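Notebook, conservation and print workshop
Jul 30, 2024

Continued on the Plokbridge loan group, works on paper. Today was the large woodcut impression after Durer (Plokbridge list, item 3) and the first look at the Sproģis screenprints. Notes on the woodcut first.

Sheet is laid paper, trimmed to the borderline on the left and bottom, narrow margins on the other two sides. Old hinges on the verso, top edge: two are gummed paper, one is a pressure-sensitive tape with the carrier already gone and the adhesive gone yellow. Skinning under the left hinge, shallow, not through to the recto. No treatment needed there beyond local toning if it shows against the mount, and it does not.

Spot tests on the ink: stable to deionized water, stable to ethanol, no transfer to blotter after one minute under light weight. Tested at three points, lower right corner and two in the foliage.

Gummed hinges came off with methylcellulose poultice, 4 percent, under polyester film. First one took two applications. Tape residue was reduced mechanically with crepe eraser, then swabbed with ethyl acetate on the suction table. A faint stain remains. I stopped there. Further reduction would mean a bath, and the loan agreement does not cover it — ask the registrar before anyone goes further.

Framing. Fanen gallery wants the woodcut in the same profile as the screenprints so the long wall reads as one run. Window mount aperture set at 312 mm wide, float mounted to show the trimmed edges. Outer frame width 470 mm. That leaves the side borders narrower than I would choose but it matches the drawing they sent. Rabbet depth is fine for glazing plus spacer plus mount plus backboard, with a little left for the sealing tape.

Sproģis screenprints. Gloss ink on heavy wove, four colors, edition of 100. The black is the last layer down and it is brittle. Under raking light there is fine cracking in the two broad verticals, worst on the impression that was stored rolled. Do not interleave these with glassine. Silicone release paper is being used for now, smooth side to the ink. One impression has blocked against its old interleaf in a patch near the top edge and I have left it alone until we can test humidity on a scrap of the same stock.

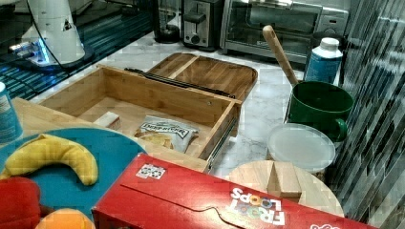
To do

Cut backboards for the screenprints, same stock as the woodcut.

Remake wheat starch paste. Current batch is too thin and smells sour.

Write up the blocked impression separately, with raking light shots from both sides.

Recheck the pH of the blue interleaving found in the Plokbridge folder. The pen reading was inconclusive — use the cold extraction method.

Confirm lux limit with Fanen for the long wall. Their November plan shows a track spot directly over the woodcut position, and I want it moved or dimmed before the hanging height is fixed.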